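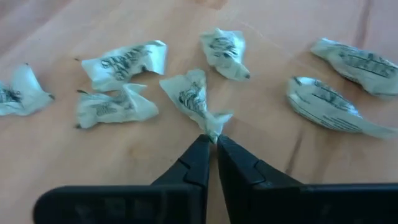
Ticket 3068
Product: Flilo catalog, with Onus public viewer
Customer: Tufa Local History Archive
Opened by: Fulvio Bassi
Subject: Street photographs are reversed left to right on the public pages, but correct in the catalog
Priority: Normal, changed to High on customer's request
Status: Open, waiting for customer

First message from customer

Good morning. I write for the archive of Tufa, where I look after the photographs of the streets and the tramway. We have a series of 75 glass negatives which show the laying of the tramlines through the Corn Square and the demolition of the old customs house. They were scanned for us by Bomik and we imported them into Flilo in April.

A reader has written to us that our caption for the picture "Corn Square looking east, with the new rails" is wrong. He says that the church should be on the right and in our picture it is on the left, so we must be looking west. I opened the record in Flilo and the church is on the right. Then I opened the same record on the public page and the church is on the left. So the reader is correct about what he sees and the caption is also correct.

I checked the whole series one after the other. In 24 of them the public page shows the picture reversed. The rest are good. You can see it very well where there is a shop sign, for the letters go backward. Where there is no sign it is much more difficult, and I needed the old street plan to decide.

What I tried before writing to you:
I emptied the browser cache. No change.
I used another browser and also my telephone. No change.
I deleted the small preview of one record and let Flilo make it again. The preview in the catalog is correct, the public page is still reversed.
I downloaded the picture from the public page with the download button. When I open the downloaded file on my computer, it is correct again. This I don't understand at all.

Please do not change the captions. We had a problem some years ago when a person helped us by turning all the captions around, and it took a whole winter to put them back.

With kind regards,
Fulvio Bassi

Support, first reply

Dear Mr. Bassi, thank you for the very complete report. I have read access to your catalog and I can see the same result as you on the Corn Square record. I will not touch any captions.

Could you tell me two things, please. Did Bomik deliver all the negatives in one delivery or in several? And were some of the plates scanned with the emulsion side down and others with the emulsion side up? I ask the second because a glass negative looks fine from both sides, and a plate which is laid on the scanner the wrong way gives a reversed picture.

Customer

There were two deliveries. I have found the paper which came with the second one. It says that part of the plates had emulsion which was lifting at the corners, so they did not want to lay this side on the glass. They scanned them the other way around and "corrected in file." I did not think about this sentence at the time. I have the list of these plates and I will compare it with my list this afternoon.

Customer

I have compared. The two lists are the same, with one exception. Plate "Ferry Lane, workmen with setts" is on the Bomik list but on our public page it is correct. It is not reversed. And the plate "Ferry Lane, depot gate" is not on their list but it is reversed. I think that they changed places, but I can't prove it.

Support, internal note

The pattern is clear enough. "Corrected in file" means that Bomik did not flip the pixels. They wrote the orientation tag, value 2, which tells the program to mirror the picture when it is displayed. Flilo reads this tag. Onus makes its own tiles for the zoom view and it seems that it does not. The download button gives the original file with the tag still inside, so the customer's computer mirrors it correctly. This explains why his download is good and the page is bad.

I was not sure that Onus ignores the tag completely, because customers with telephone pictures never complain about sideways images. I made a test record with the same picture saved with every value of the tag. Results in the Onus zoom view:

Value 1, normal: correct
Value 2, mirrored: wrong, shown without mirror
Value 3, upside down: correct
Value 4, mirrored and upside down: wrong, it is turned but not mirrored
Value 6, turned on the side: correct
Value 8, turned to the other side: correct
Values 5 and 7, mirrored and turned: both wrong in the same manner as value 4

So the tile maker does the rotation and forgets the mirror. Telephones almost never write the mirrored values. I will write this in the bug list for the Onus team and link it here.

Support, second reply

Dear Mr. Bassi, I have found the reason. The files from the second delivery contain a small instruction that says "show this mirrored." Flilo and your computer obey it. The zoom view in Onus obeys only the instructions for turning and not for mirroring. This is a mistake in our program and not in your import.

There are two ways to continue. You can wait for the corrected version of Onus, for which I don't have a date yet. Or we can write new access copies of the affected pictures, in which the mirroring is really done in the image, and the tag is set back to normal. Your master files stay untouched in both cases. Please tell me which one you prefer.

About the two Ferry Lane plates, I have looked at the tags. The tag for mirroring is on "depot gate" and not on "workmen with setts." So the list from Bomik and the files do not agree for these two. I can't decide from here which is right.

Customer

Thank you, I understand it now and I could explain it also to my colleagues. We prefer the new access copies. The tramway pages are used by the school for a walk through the town, where the pupils stand at the same place as the photographer and compare. With a reversed picture they stand on the wrong side of the street and look at the bakery.

For the Ferry Lane plates I went down to the store and took both out of the box. On "depot gate" the emulsion is lifting at one corner. On "workmen with setts" it is in good condition. So the files are right and the list is wrong, and somebody wrote the wrong line on the paper. I have made a note in pencil on our copy of the list.

One more thing. In the Flilo record there is a field "Direction of view" and we use it for the small arrow on the map. Will the arrow be changed when you write the new copies?

Support, third reply

No, the arrow comes only from the field. The image and the field are not connected. I will run the job on one record first, so you can check it before I do the others.

Log of work, Jul 26, 2026

Exported the list of records in the tramway series where the orientation tag has value 2. The number agrees with the customer's.
Made a backup of the access copies to the support folder.
Ran the job on the Corn Square record. Pixels mirrored, tag set to 1, master not changed (checksum before and after is the same).
Onus still displayed the old tiles. Emptied the tile store for this record by hand. Now correct.
Customer confirmed that the church is on the right.
Ran the job on the rest. Six records stopped with the error "access copy is locked." These were part of an online exhibition which was published and then locked. Asked customer for permission to unlock.
Customer agreed. Unlocked, ran the job, locked again.
Emptied the tiles for the whole series.

Customer

I have looked at all of them with the street plan beside me. The shop signs can be read. The zoom view is correct everywhere, also in the exhibition.

There remains a small problem. On the search results page, the small picture of "Corn Square, delivery of rails" is still reversed, but when I click on it, the large one is good. It is only this one. Maybe it is my browser, but I have emptied it twice.

Support, fourth reply

It is not your browser, I see it too. This record has a preview that was uploaded by hand in April and not made by Flilo, so the job did not replace it. Do you remember if there was a reason for it, for example a special crop? If there was none, I will remove it and the automatic preview will take its place. I leave the ticket open until I hear from you.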